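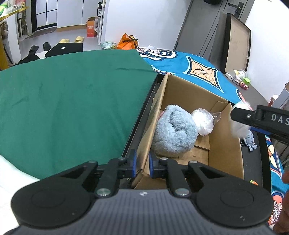 How I Pack a Box of Soft Toys and Small Stuff (Without Buying Anything New)

I've mailed a lot of boxes to my nieces over the years, and I used to be terrible at it. Way too much tape, way too big a box, and everything arriving in one heap in the corner. So when my friend Sheila Dawber asked me to write down how I do it now, I figured I'd put it up on the site and she can stop texting me from the post office line (hi, Sheila!).

What you need

A cardboard box, used is fine. Tape. Some clear plastic bags or wrap. Kraft paper or old newspaper if you have it. A marker. And the pile of stuff, obviously.

I don't buy new boxes for toys. Plush doesn't care. A used brown box with smudges on the side and a crease or two in the walls will do the job, as long as the corners haven't split and the bottom still feels stiff when you push on it with your palm. If one wall leans out a bit, don't fight it, it'll stand up straight again once the flaps are closed. What I won't use is a box that has ever been damp. It goes soft in the middle and you won't notice until you pick it up.

Step 1. Do the bottom first

Turn the box over and tape the center seam, then run a second strip across it the other way. Flip it back and look inside. If the overlapping flaps are lying flat, you're good. If one is curling up, a piece of tape on the inside holds it down. My roll is an ancient one from a craft store in Nundatport and it tears crooked every single time, but it sticks like crazy.

Step 2. Sort on the table

I put everything out next to the box before anything goes in, and I make three piles: fluffy, knitted, and hard. Fluffy things are your padding. Knitted things need a little care because loops and frilly bits love to catch on tape, zippers, rough cardboard, you name it. Hard things are the ones that will poke a hole in your nice plan.

Tiny toys stay out on the side until the very end. If you drop them in first you'll forget them, and then the kid on the other end shakes the box upside down and finds a dinosaur two weeks later. (Happened. August, my brother's house, much excitement.)

Step 3. Roll the shaggy stuff

Anything with long fluffy fibers gets rolled up, with the fluff on the outside. I fold it in half first, press the air out with my forearm, and then roll from the fold. You get a fat sausage that stays put and makes a great cushion along one wall. Don't put a rubber band on it! It leaves a dent in the fur that takes forever to brush out. If the roll won't hold, wedge it against the side of the box and put something next to it.

Step 4. Wrap the light-colored things

White and cream pieces go in clear plastic, always. Cardboard dust is real and it's gray. Set the item in the middle of the wrap, gather the ends, and give them a twist like you would with a piece of candy. I don't tape the twist, I just tuck it toward the wall so it doesn't come undone. Clear is nicer than a grocery bag because whoever opens the box can see what's in there. One thing though — if the box is going to a house with a baby, skip the plastic and use a pillowcase.

Step 5. Fill it in

Biggest pieces on the bottom, side by side, one layer. Then look for the gaps. Small flat things, a bit of folded fabric, socks, whatever you have, can slide down between the big pieces and the wall. Knitted toys go on top with nothing heavy over them. The hard stuff goes in the middle, with soft things on all sides.

Now close the flaps without taping and give the box a gentle shake. Hear anything sliding? Open it up and add crumpled paper. My first few tries I skipped the shake test and I regretted it, especially the one with the snow globe, which I still don't want to talk about.

Step 6. Close and label

One strip down the seam, one across each end. Cross out every old label and barcode with the marker. I write the contents on the side as well as the top, so it's still readable when it's in a stack.

If you're storing the box and not mailing it, keep it off a basement floor. A shelf is great, two bits of scrap wood are fine too.

Next time I'll do puzzles and board games, which are a whole other headache.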